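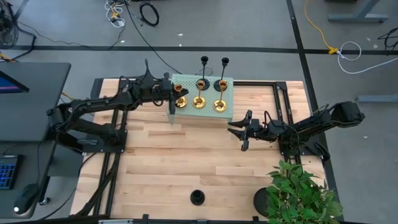
Candlestick run on the Torketti, left gripper on the first gold one.

17 November 2024

Second week of the trial and I said I would keep this going, so back to it. We have the Torketti two-arm kit on the bench until Mogensen wants an answer. They sent it in two crates with the base plates, the cables and a manual that was clearly translated more than once. The quote is sitting in my inbox and I haven't replied.

In at eight. Cold in the shop, concrete does that even when it's mild outside. Made tea, started the arms, ran the homing routine. The left arm homed on the first go. The right one stopped partway and threw error 455, the same one it threw on the first day. According to the manual 455 means "joint reference not confirmed", and the remedy is to power down and try again. I did that and it was fine. I've written it on the list for Mogensen anyway.

The job at the moment is candlesticks. Misaki Uchida wants to know if a kit at this price can handle the awkward stuff in her gift orders, and she picked candlesticks because they are everything a gripper dislikes: thin in the stem, wide at the foot, shiny, and easy to tip. She gave us gold and matte black. The gold ones go along the front of the green stand, the black ones behind. The left arm picks from its end of the stand and the right one is meant to help with whatever is out of reach.

First thing I learned this morning is that the gripping height matters more than the grip force. I had spent most of yesterday fiddling with force. Today I left that alone and moved the pick point a little at a time, and the difference was plain. Too low and the fingers foul the base. Too high and the cup end swings when the arm moves off. There is a band in the middle of the stem where it behaves, and once I'd found it I saved it as a preset and had a biscuit.

The software for this is decent. You move the arm by hand to where you want it, press record, and it keeps the point. The colours on the screen take some getting used to, and the undo button undoes more than you expect. I lost an hour's worth of points before lunch that way and had to teach them all again. My own fault for not saving, but a warning would have been good. Also on the list.

Þórey Hjaltested came by about the order for the Cidside job and stayed to watch. She asked why I hadn't bought the single-arm Gamar, which is cheaper and which her brother's place uses for boxes. I told her the Gamar is a good arm and if we were doing boxes I'd have one. With two arms you can hold and turn, and that's the part I'm paying to find out about. She thought the arms were slower than she'd pictured. They are slow. I've got the speed limit set at the bottom of the range and I'm not raising it with the candlesticks on the stand.

Afternoon was the full sequence, over and over. I stopped at 128 cycles since the trial began, which I know because the controller keeps a tally. Of today's runs 14 needed me to step in, nearly all of them in the first batch before I changed the height. The last lot went through with no help. I would like to see a longer stretch like that before I believe it.

Things I don't like so far:

The cable bundle off the left base. It's thick and stiff and there's no proper clip for it in the kit, so it goes where it wants, across the rails. For the money they should include a cable guide.

The gold finish. The fingers are hard and pointed, and I worry about marks. I checked each piece under the lamp at the end and couldn't find any, but I would want soft pads before running customers' goods. Mogensen sells pads. They are extra, of course.

The right arm generally. It isn't only the error. It spent a good part of the day parked with the gripper open while the left did the work, and that's partly how I wrote the sequence, but the handover between the two is the hardest thing to teach. I got it to pass a candlestick across four times this afternoon and I wouldn't call any of them smooth.

Things I do like: the base plates are solid and nothing has crept. The stand was Misaki's idea and the holes are handy for lining things up - I can tell straight away if a piece has been put back off its spot. The arms are quiet enough to have the radio on. Phone support picked up quickly both times I rang, and the fellow knew the product.

Plan for tomorrow is the handover again, with a slower approach on the right side, then the black ones on their own. They sit further back and I think the angle will need changing. If there's time I'll try the pick with the centre row shifted.

I need to tell Mogensen yes or no before the trial runs out. If it's yes, the kit would be ours by March with the pads and the training day included, if I can talk them into the training day. I'm leaning toward yes for the left arm's work and undecided about paying for the right.

Watered the plant, shut down both arms, locked up at half past five. Leftover soup for tea. Must ring Misaki in the morning about more of the black ones.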